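Since October I am comparing two hand-held grippers for collecting demonstrations, the Curkitell and the Kunmont. Several people asked me which one to buy, so I write down what I noticed. It is a long thread, sorry.

The short version: the Curkitell is nicer in the hand, the Kunmont gives me cleaner data. If you only read one post, it can be this one.

Weight first. The Kunmont is 335 grams heavier on my kitchen scale, with the camera mounted on both. For a single grasp you do not feel it. After a long morning of picking up bottles I feel it in the wrist and also in the elbow.

The trigger. Curkitell has a soft spring and a long travel, so you can close slowly and stop halfway. Kunmont is stiff in the beginning and then it suddenly gives. My first recordings with it are full of crushed paper cups.

Florian Gisler told me to put a weaker spring in the Kunmont. I tried it. The closing became smooth, but then the fingers did not open completely after every grasp, so I went back to the original one.

Finger pads. Smooth pads are fine on cardboard and bad on plastic bottles. Textured pads are better on bottles, but they collect dust and you must clean them often. I use a damp cloth, no alcohol – the alcohol made one pair of mine go hard.

Camera. On both grippers I use the same wide lens and the same exposure, otherwise the comparison means nothing. The Curkitell mount has a little play. You can turn it by 2 degrees with a finger, and after each turn the calibration is wrong.

Tracking was the biggest difference for me. I run Greto on the recordings, and with the Curkitell I lost the pose in over a third of the fast movements. Ebise Ejigu looked at the files and suspected the loose mount, not the software. I now think she is right.

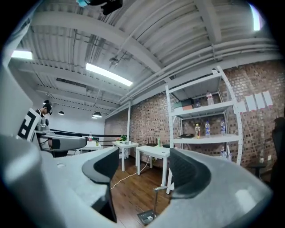
For the camera view I want two things: the space between the fingers must stay open, and there must be enough background to track. A fixed pattern helps a lot too. The big black and white marker board on the left is the kind I mean, and the brick wall with the shelves gives the tracker more to hold on to than the plain white wall does. What I do not like is how much of the picture goes to the gray housing at the bottom. A bit of tilt upward would give some of it back, but then you also get more ceiling lights.

Things I did not test yet: small objects like screws, anything with liquid inside, and left-handed use. If somebody has tried the Kunmont with the left hand, please write to me, the trigger guard looks quite asymmetric.

Next I will replay the same grasps on the arm with the Nigatu controller. I already know that it needs a slower closing speed than my hand does, so the numbers may change again.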